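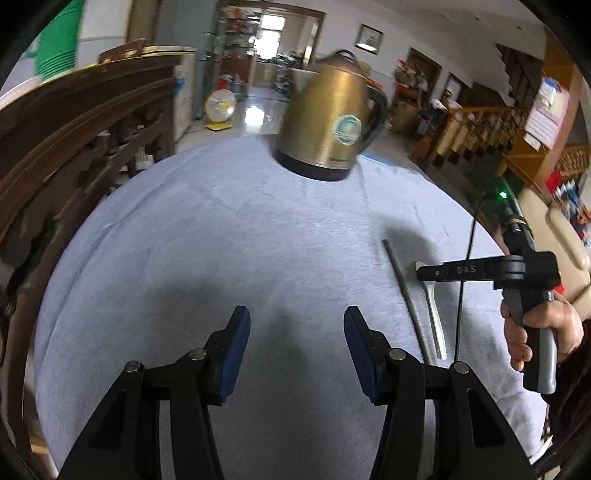 Attachment 1: kettle on the round table

Ticket 2064: breaker trips when kettle and heater run together
Status: solved
Opened: March 22, 2021
Site: Cuvard guest cottage, breakfast room

Problem as reported
Kettle goes on, three minutes later the whole breakfast room goes dark. Lights in the hall stay on. Resetting the breaker works until the next pot of tea. Started after we moved the Dendar space heater in from the porch.

Update 1
Thanks for all the replies, this forum is great! Tried the kettle alone on the same outlet and it boiled fine, three times in a row. Tried the heater alone on high for an hour, also fine. Both together and the breaker goes. So I'm ruling out a bad kettle, which makes me very happy because I love that kettle.

Update 2
Somebody asked for wattages. Labels say 1500 for the kettle and 1500 for the heater. The breaker is a 15 amp on a 120 volt line, so the two of them want 25 amps between them. Well, there it is! I also mapped the outlets with a plug-in lamp (really fun, everyone should do this with their own house) and found that the breakfast room and the porch share one circuit. The kitchen counter has a 20 amp circuit to itself.

Update 3
Kettle now gets plugged in at the kitchen counter and carried through to the table once it has boiled. Heater stays put. A full week of breakfasts and no trips.

Still open
The Plotarel panel directory has the porch marked as "spare". Relabeled it in pencil for now. Would love tips on printed labels that stick to painted metal!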